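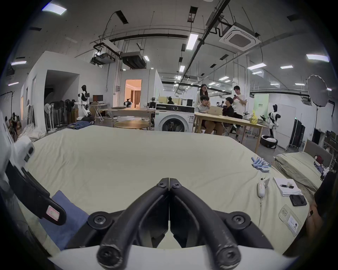 Thank you for asking about sorting before folding, because I have gone back and forth on it for years and am always glad of company. My own habit is to carry everything from the washer to the widest flat place I can find and only then decide what goes where. A bed with a plain pale sheet on it does very well, like the cream one here with the washing machine just across the way. Dark blue shows up on it at once, and there is still room off to the side for the papers and the pen and the phones that always seem to land on a bed.

You mentioned that your basket from the Brandamero laundry room is mostly shirts and jeans, so let me give you my order of things. (The Puletico folding chart we passed around in November has 16 steps, bless it, and I have never once reached the end.)

1. Start with the jeans. They are stiff and they hold their shape, so square them up and set them at the far left corner of the table, out of your way. Then you have the whole cloth in front of you for the softer pieces, and you can take those by the edge one at a time. 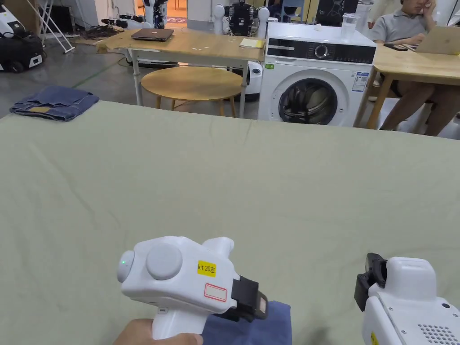 2. Shake out the soft pieces next and lay each one flat before you decide anything. I used to skip this and pay for it later with creases.

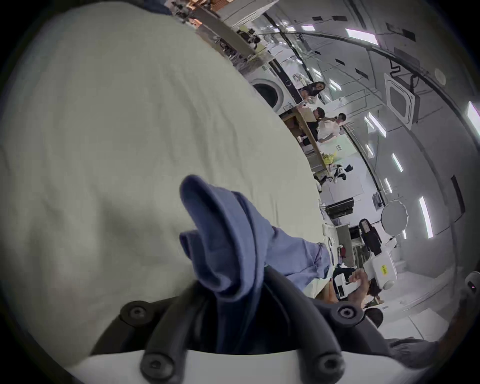 Cotton that comes out in a ball wants a minute of patience, and I say that as somebody with very little of it. Look for a corner first. A crumpled blue piece like this one gives you a nice easy start, with one corner standing up in a curl all by itself - take hold of that, find its neighbor, and the rest will usually follow. Pale sheet underneath, blue on top, no squinting.

3. Roll the shirts lengthwise if your drawers are shallow like mine. Hold both ends and try not to twist, or the middle wrinkles and you may as well have left it in the basket. I still do it wrong half the time!

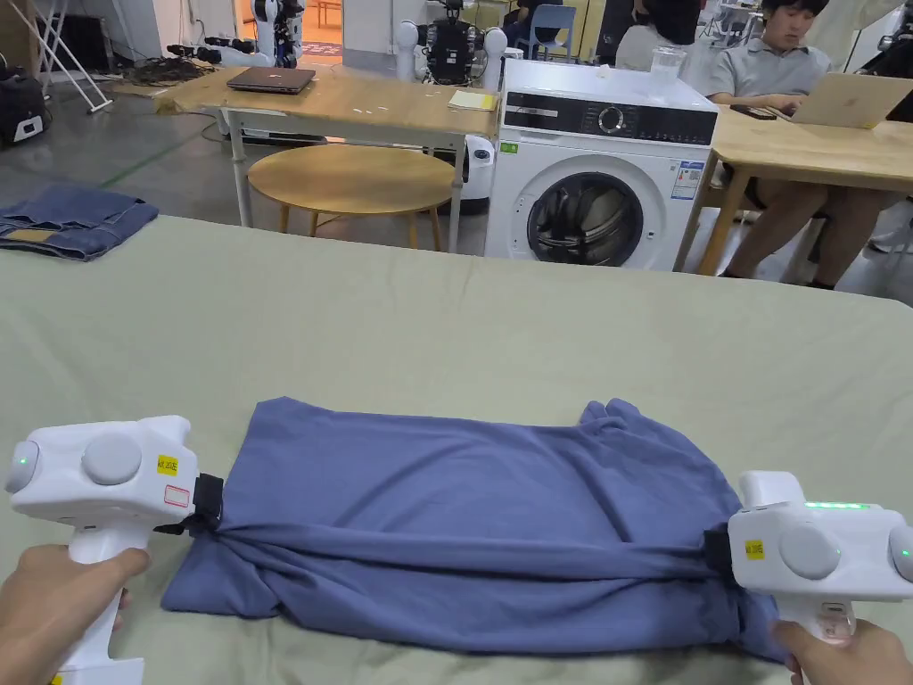

An earlier message to the list asked:

> Does anyone sort before folding, or do you just fold whatever
> comes to hand? I have jeans and cotton shirts all mixed
> together and end up with six leaning piles. Also, is rolling
> really any kinder to shirts than folding them flat?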